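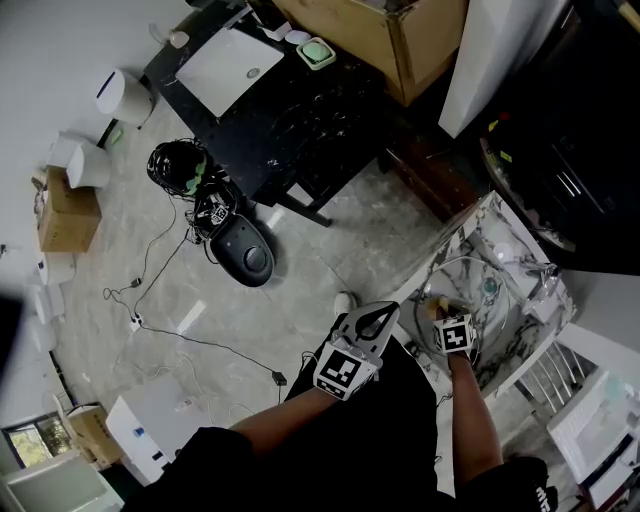
She has run the kitchen side of the Dander guest house for eleven winters, and for the first four of them she bought her pickles from a wholesaler. "They were fine," she says. "They were all the same jar. You'd put them out at breakfast and they'd come back."

Now she makes nearly everything that goes on the side table herself: gherkins, beetroot, cabbage with caraway, green tomatoes when the frost catches the last of them. Last autumn she put up 469 jars, which she knows because she had to order the lids.

We talked in the back pantry in April, when the shelves were mostly bare and there was a smell of dill and floor cleaner. She would rather not have her name printed. The guest house is small and she says the owners get enough telephone calls as it is.

She learned from a neighbour when she was a child, outside Skikau, where every house had a cellar and most had a barrel. The barrel was for cabbage and nobody under twelve was allowed to lift the board. "I was thirteen before I understood that it was only salt. I thought there was some powder she put in. I'd watched her do it for years and I still thought that."

Salt is still most of what she wants to talk about. She uses two per cent by weight for cabbage and a stronger brine for cucumbers, and she weighs it every time. People write to the guest house asking for recipes and she sends them a page, and then they write again to say the cabbage has gone soft.

"I ask them what they weighed and they say a handful. Whose handful? My husband's handful is twice mine."

The cabbages come from a grower on the Siliņa road who keeps back the late, heavy heads for her. She pays a little over the market price and collects them herself in the guest house van. Early cabbage, she says, is for eating with butter. It has too much water in it and it never gets the bite.

Cucumbers are harder. The short, knobbly kind she likes has a season of a few weeks, and in a wet summer it may be less than that. Two years ago there were hardly any and she filled the gap with courgettes, cut thick. Some guests asked for them again the following year. She didn't make them. "I didn't like them. I've got to stand here and do it, so I get to choose."

She soaks the cucumbers overnight in cold water and trims the blossom end from every one. Blackcurrant leaves go in the bottom of the jar if she has them, oak if she hasn't, then garlic, dill heads and a piece of horseradish. She won't use dried dill.

I asked about vinegar, which some fermenters are quite stern about. She isn't. The beetroot is done in vinegar and always has been, and so are the small onions. The vinegar comes from Plilard in large drums and she cuts it with water and a bit of sugar. "It's a different thing. It's quicker, it keeps, and people like it with fish. I don't know why there has to be an argument."

What has changed most is the storage. The old cellar under the guest house flooded in her third year and was never quite right afterwards, so the jars went into a brick outbuilding on the north side. It holds at a steady cool temperature until about the end of May. After that she moves what is left into a fridge bought from a butcher who was closing down – "very ugly, very loud, and the best money we've spent".

Things still go wrong. She lost a whole shelf of green tomatoes one November to a batch of lids that didn't seat properly, and she tipped the lot on the compost without tasting any. She throws away anything with a bulging lid or fur on it, and anything that smells of paint. Cloudy brine doesn't worry her, and she keeps a printed card on the side table to tell guests so, in three languages.

There has been talk of selling. A shop in town asked for 200 jars last year and she said no, then thought about it for a month and said no again. It would mean labels and an inspection, and a second pair of hands at the worst time of year.

"I might do the beetroot for them," she said, wiping down a shelf. "The beetroot doesn't mind waiting."

The first of this year's jars will be radishes, if the slugs leave any.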